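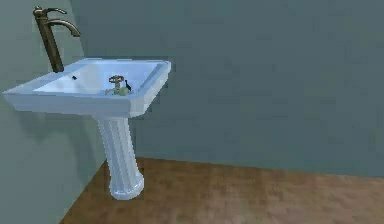

Simulated sink cell with valve fitting in the basin, Ileck build.

Print this article | E-mail this article

The Ileck sink cell is a simulated workstation for valve-turning trials, maintained by Trellari. It consists of a pedestal sink in a bare room corner, a tall dark faucet and a small valve with a red spoked handwheel, placed in the basin before each run.

Setup is described as automatic. In practice the valve's resting pose is checked by hand, as a part that starts slightly inside the ceramic can jump when the physics begins. Trellari claims 2,372 clean resets. Abdelilah Ouazzani, reviewing the logs, found only 783 with contact data attached - the rest can't be verified.

Repairs mostly mean rebuilding the basin's collision mesh. Whether the results carry over to real plumbing has not been shown.

See also: Hayashi reset test

Print | E-mail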